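# Vorcombe Clip-On Pickup for Double Bass: Eight Months of Use

I play double bass in a small group with Mesfin Mekonnen (piano) and Nuria Belay (voice). I bought the Vorcombe in January with my own money.

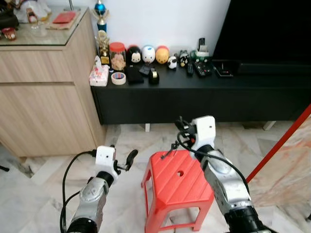

Can a clip-on pickup sound good enough for a concert, without a microphone?

In small and medium rooms it can, if you accept that the bow will sound worse than the fingers. For a radio recording I would still ask for a microphone.

## What you get

The pickup comes in a cloth bag with two cork pads, a cable of 3 metres and a little paper with instructions. The cable is fixed to the pickup, so if it breaks you must send everything back. I don't like this. My old Urunow had a cable you could change in one minute, and I changed it twice in the years I owned it.

It costs 83 pounds at the shop where I bought it. The Urunow was cheaper, but it made a sharp, nasal sound on the G string and I was always fighting with it.

## Fitting it

The clip goes on the wing of the bridge. The paper says the bass side. I tried both sides during one long Friday evening, and on my instrument the treble side is clearer and the low E doesn't boom so much. Yours may be different, because every bridge is cut in its own way. Use the thin cork pad first. With the thick one the clip sits loosely and you hear a small buzz on the open A — I thought for a whole rehearsal that my fingerboard had a problem.

Don't push it down hard. My bridge is soft, and there is now a light mark where the clip was during the first weeks.

## The sound with fingers

For pizzicato I am very satisfied. The notes are round and they have a beginning, a middle and an end, which sounds like a simple thing but the Urunow gave me only the beginning. At the Ejigu hall, where the stage is wooden and everything shakes, I played the first set without touching the amplifier. Mesfin told me afterwards that he could hear my pitch for once. I take it as a compliment.

Fast passages high on the neck become a little thin. I turn the treble down and play closer to the end of the fingerboard, and then it is fine.

## The sound with the bow

Less good. There is a scratchy layer on top of every long note, and it grows when you play louder. We have one slow song which I begin alone with the bow, and for this song I now step to Nuria's microphone and close the volume of the pickup. With a preamp it is better: Thanakorn Kaewsai lent me his Flarkosell for a weekend of concerts, and most of the scratching went away. But the preamp costs more than the pickup, and it is one more box to carry.

## Feedback

With the amplifier behind me I get a howl on the low F sharp when the drummer we sometimes invite is playing with sticks and I must turn up. If I put the amplifier at my side, on a chair, I can go quite loud. A piece of foam under the tailpiece helps also.

## After eight months

The clip still holds well. The black paint is coming off at one corner, and the plug makes a crackle if I turn it, so I keep it taped to the amplifier during the concert. I wrote to the shop about the plug and they answered in 11 days, offering a repair but no exchange. I will send it in when we have a quiet month.

I give it four stars out of five for jazz and folk players who use mainly the fingers. If you play mostly with the bow, try one on your own bass before you pay.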